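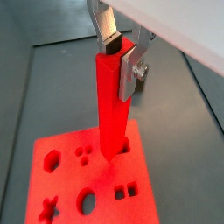 **Figure 3.** Gripper holding a red square-section peg above a red shape-sorter board.

## 4.2 Hedging behaviour of small exporters

The survey asked each firm how it dealt with foreign currency receipts between the date of invoice and the date of payment. Usable answers came from 403 firms, of which 244 invoiced mainly in US dollars. The remainder invoiced in euros, in Canadian dollars, or in a mix that changed from one customer to the next. Firms that invoiced only in Canadian dollars were kept in the sample, as several of them buy their inputs in US dollars and so carry the exposure on the cost side.

We treat a firm as hedged if it reported using forward contracts, options or a matched foreign currency loan at any point in the survey year. Holding a US dollar account is not counted as a hedge. This is a narrower definition than some of the earlier work uses, and it lowers the measured share of hedged firms. Respondents often described their dollar account as protection against the loonie, but the balance was usually converted whenever payroll or rent came due, at whatever rate the bank was offering that day.

Forward contracts were the most common instrument by a wide margin. Options were reported almost entirely by firms with a dedicated finance employee. Asked why they did not use options, owners most often mentioned the premium, which they saw as a cheque written for nothing if the rate moved in their favour. The same owners tended not to mention the spread built into a forward quote, and few had ever asked a second dealer for a price.

The case firms show how far practice varies among businesses of similar size. Skarell sells most of its output south of the border and covers each invoice separately with a forward of matching maturity. Pakex covers nothing, and adjusts its price list twice a year. Its margins over the period were more volatile than Skarell's, although part of the difference comes from freight costs and should not be put down to currency.

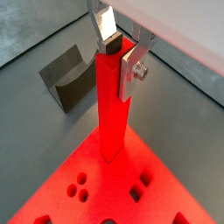
Bartoš falls between the two. It covers a fixed share of expected receipts on a rolling basis and leaves the rest open. The policy was adopted after a large customer extended its payment terms from 30 days to a full quarter, which left the firm with a longer open position than its line of credit was set up to carry. Follov began with a similar policy but dropped it in August, when its bank asked for additional collateral against contracts that had moved out of the money.

Collateral came up more often than we had expected. The questionnaire had no item on it, and the topic appeared only in the open comments, where 17 firms raised it without prompting. Most of these firms banked with a single institution and had their credit line and their forward facility under the same limit. For a firm in this position, a fall in the value of its contracts reduces the working capital available to fill the very orders being hedged. A standard model with frictionless credit does not capture this channel, and we return to it in Section 5.

Two limits on the data should be noted. The survey records whether a firm hedged but not the notional amount, so a firm with one small forward is classed with a firm that covers its whole order book. It also relies on recall. Where dealer confirmations were available for the case firms, the dates and maturities given in interviews were mostly right, while the contracted rates were remembered as slightly better than they had been. We therefore make no use of self-reported rates in the regressions and rely on the published daily average for the invoice date.

The estimates in Table 4 include industry and province effects. Standard errors are clustered by the firm's main bank.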